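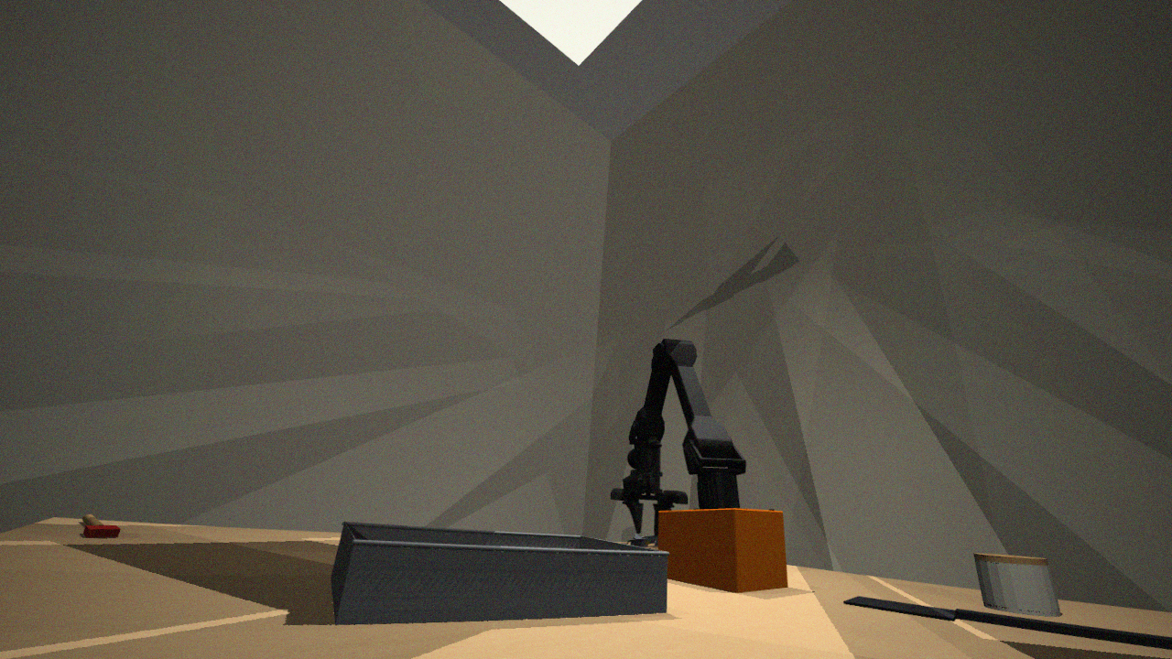
Software Engineer, Motion Planning and Simulation (full time)

Ikine is looking for one software engineer to join the planning group in our Zirnley office. The group is small and writes the software which decides how a robot arm moves over a table: where it reaches, how it comes down to an object, how it goes around the things that stand in the way. Most of this work is done first in simulation and later on the real arms in the next room.

What the job is

Our planner is called Mak. It is written in C++ with a Python layer on top, and it has grown during several years by many hands. Some parts of it are very good. Other parts we would like to write again, and this is one of the reasons we open this position.

You will work mainly on the following:

Collision checking near containers. Mak is careful with flat tables and simple blocks, but it is too careful with trays and other open shapes. It treats the inside of a tray as if it was solid when the mesh is not clean, and then it says there is no path to the object. We want a better way to handle the walls and the rim.

Approach and retreat motions. The last part of a reach, straight down with an open gripper, is now computed separately from the rest of the path. The arm sometimes stops between the two parts. We want to join them into one smooth motion.

The nightly test. Every night we run 3,000 simulated scenes, each with other positions of the objects and other light. In the morning somebody must look at what failed and decide if it is the fault of the planner, of the perception or of the scene itself. You will take part in this work by turns, as everyone in the group does, and you will help to make the reports easier to read.

Connection with perception. The perception group sends us object poses with an uncertainty for each one. At present Mak reads only the pose and throws away the rest. How to use this information well is an open question, and you will have freedom to try your own ideas.

What we ask for

A degree in computer science, robotics, mathematics or a similar field, or work experience which has taught you the same things.

At least two years of writing C++ that other people had to use and maintain.

Good understanding of arm kinematics. You should be able to explain on a whiteboard what happens close to a singularity and what your code would do about it.

Experience with at least one physics simulator. It is not important which one. We use our own scene tool, Plolel, and you will need some weeks to learn it, because the documentation is not complete.

English good enough for code review and for written design notes. Many of us are not native speakers, so please do not worry about an accent or a missing article.

What is good to have, but not required

Work with sampling-based planners or with trajectory optimization. Some knowledge of rendering, for example of lights and shadows, since we vary them a lot in Plolel. Experience with continuous integration on machines with graphics cards. Patience with old build scripts.

What we offer

A permanent contract after a trial period of two months. Flexible hours, with a common time in the middle of the day when we try to be all present. Up to 2 days per week from home, when no tests on the real arms are planned. A desk close to the lab and a computer which you choose yourself within our budget. Every engineer may use 20 hours per quarter for learning, and this can be a course, a book or contribution to an open source project.

We help with the move to Zirnley if you come from another place, and also with the papers. The salary depends on experience, and we tell you the range in the first call.

How the selection goes

First we read your application. Then there is a call of half an hour with one person from the group. After this we send a small programming task: a scene file from Plolel with one arm, one tray and a few obstacles, and a planner which fails in it. We ask you to find why and to write a short note about it. Please do not spend more than one evening on it. A note which explains the cause clearly, with no repair, is fine for us. The last step is a visit to the office, or a longer video call if the travel is difficult.

How to apply

Send a CV and a short letter through the form on the jobs page of Ikine. In the letter, please describe one software problem with a robot, real or simulated, that took you a long time to solve. A link to code is welcome. We do not need a photo or school certificates.

Applications are open until Oct 31, 2022. The preferred start is in February, but we can wait a little longer for the right person. Everyone who applies receives an answer, also when it is negative.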